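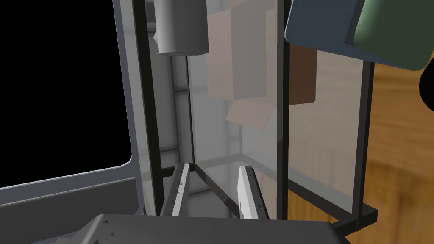
The glass cabinet, as the gripper gets it in the simulator.

**kofler_fan44**
Went to the open day at Vernimeck yesterday. Expected hardware, got a big monitor and a lot of simulator footage. Free coffee, at least. Ibrahim Ogunleye ran the demo and took questions for longer than he had to.

**padlock_pete**
So you drove out there to watch a video game.

**kofler_fan44**
44 miles, thanks for asking.
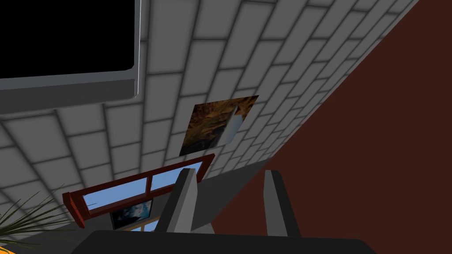 My interest is the wrist view, which is what I do at work on a much duller product. I wanted to see what they feed the thing when it isn't looking at anything useful. Plenty of that on offer. You get a tiled wall on a steep slant, a black TV in the corner, and a painting hanging like it's sliding off a ship. I asked Ibrahim if the tilt bothers the software and he said it bothers visitors more.

**makamgate_mo**
Disagree that it's a video game. We tried skipping simulation at my last job and went through 18 gripper pads before lunch. Simulated ones are very cheap.

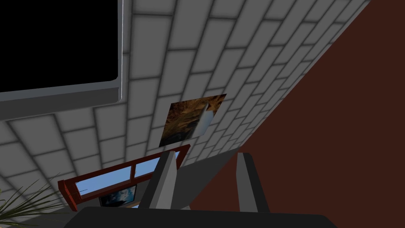 Also the boring views matter. If you only train on nice ones, the arm gets lost the first time it turns its wrist.

**padlock_pete**
And the lighting? Flat as a pancake. My kitchen has never looked like that.

**kofler_fan44**
Somebody asked about that. Ilham Hajji said the lighting work is planned for September – she said it like a person who has said September before.

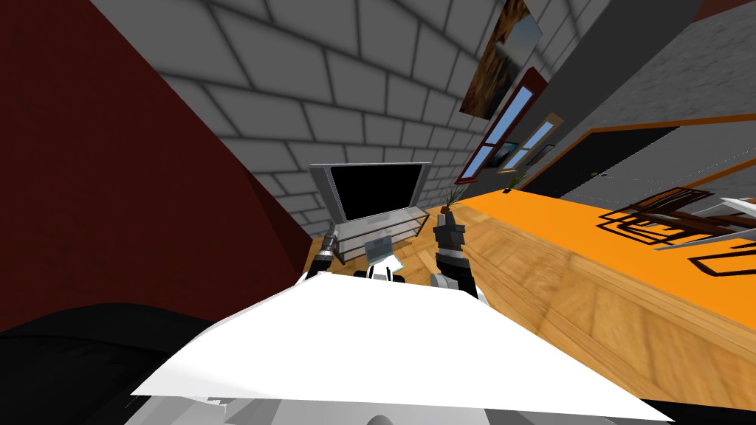 She did the second half, the two-gripper stuff, and I thought it was the better part. Less polish, more answers. Pete, you'd have hated it slightly less.

**padlock_pete**
High praise. Is there another one?

**makamgate_mo**
Jider has one too, but you have to register and they want your job title.

**padlock_pete**
Then I'm out.

Recent threads
Jider open day: is parking really that bad?
Kofler wrist mount, 2 bolts missing
Selling: 280 assorted gripper pads
Makamgate meetup, who's bringing the projector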